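Plekell hand-held gripper pair - set-up and care
Supplied by Prinduvano

The Plekell is sold as a left and right pair, for cloth folding and other two-handed work on a bench. 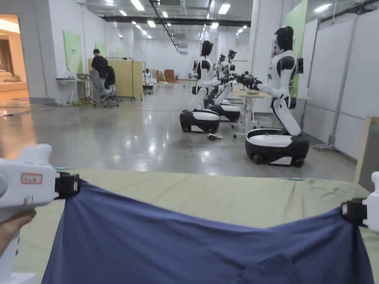
Each pair is checked before it leaves us and comes with two spare sets of jaw pads, a hex key and a charging lead. The notes that follow cover what an operator can do at the bench. Anything inside the housing should come back to us.

Setting up

Charge both grippers fully before first use. Switch on the left one, wait for the tone, then switch on the right. With both jaws empty, squeeze each trigger to the stop and let go slowly. Do this 20 times. The gripper uses these strokes to find its open and closed points, and it will drift if you skip them.

Set the closing force with the dial under the handle. For cotton and other plain cloth start at 2 and go up one step at a time. A corner that slips when the cloth is pulled tight needs more force. A crushed or shiny corner needs less.

Work on a padded surface if you can. Jaws that keep knocking a bare table go out of line.

Looking after it

Lint is the usual cause of a weak grip. Brush the jaws out at the end of each shift and wipe the pads with a damp cloth - no solvent, it hardens the rubber. Change pads as a pair, even if only one looks worn.

Check the jaw screws every 25 hours. They should be snug and no more. If a jaw closes unevenly, slacken both screws, close the jaw on a folded piece of card and tighten them again.

If the two grippers fall out of step, switch both off and repeat the set-up strokes. If that fails, the trigger sensor probably needs replacing. Hatem Ouazzani in our repair shop handles these and will want the serial number and the force setting you were using.

The Farouk charging dock fits this model. The older Fusilness dock does not, and the pins will bend if it is forced.

Page updated 3/18/18

1,602 shares
2 comments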